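Denim care and folding: frequently asked questions

Posted 10 December 2025
By the Studovell Laundry Desk

How often should I wash my jeans?
Every 8 wears is plenty for most people. Wash sooner if they smell or you've spilled something on them.

What temperature is best?
Cold, 15 degrees if your machine has the setting. Turn the jeans inside out and do up the zip and buttons first, if there are any.

Can I put them in the dryer?
You can, but elastic doesn't like it. Pull-on styles keep their stretch longer on the line. Peg them by the cuffs, in the shade -- full sun fades the colour quickly.

Will washing make frayed patches worse?
A little. Use a mesh bag and a slow spin. Snip loose threads with scissors and don't pull them.

Does new dark denim stain bedding?
It can. Wash it separately for the first 2 washes, and don't leave it damp on pale sheets.

How do I fold jeans with an elastic waistband?
The gathers make the top bulky, so the usual fold comes out lopsided. We do it this way:

1. Lay the jeans on the bed, back pockets up. Find the inner label to locate the waistband, then pull it straight.

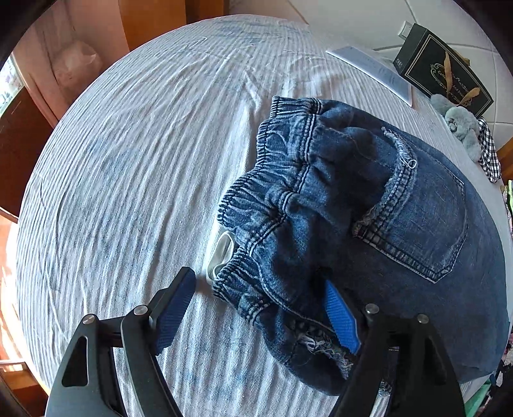 2. Bring one leg over the other and smooth out the creases with your palm.

3. Tuck the crotch point in so you have a long rectangle.

4. Fold the cuffs up to just below the waistband, then fold in half again. Leave the elastic on the outside so it isn't squashed.

Should I hang them instead?
Either is fine. Folding takes less room in the wardrobe, and clip hangers can leave marks on gathered waists.

Related
Getting tea stains out of cotton
Makwood drawer dividers: sizes and fitting
How to fold a fitted sheet
April wardrobe changeover checklist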